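Evaluation diary, Keltus sorting package
Rudley site, May, second session

The Keltus package, supplied by Flindby on a trial basis, was started at 9:10 this morning. The task remains the clearing of bottles and wrappers from the table into the white bin. The supplier's quotation covers software, mounting plate and 2 days of training.

We completed 112 picks before the midday break. Rigid items gave little difficulty. Thin plastic bottles lying on their sides required a slower approach, and the grip force was reduced twice in the settings menu.

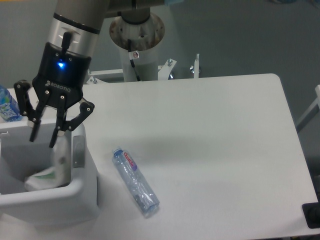
The afternoon was given to the support terms. Flindby offers a response within 33 hours, which Mollah considers too long for a single-shift operation. A shorter period has been requested in writing. The session closed at 4:20 and the settings were saved under the trial account.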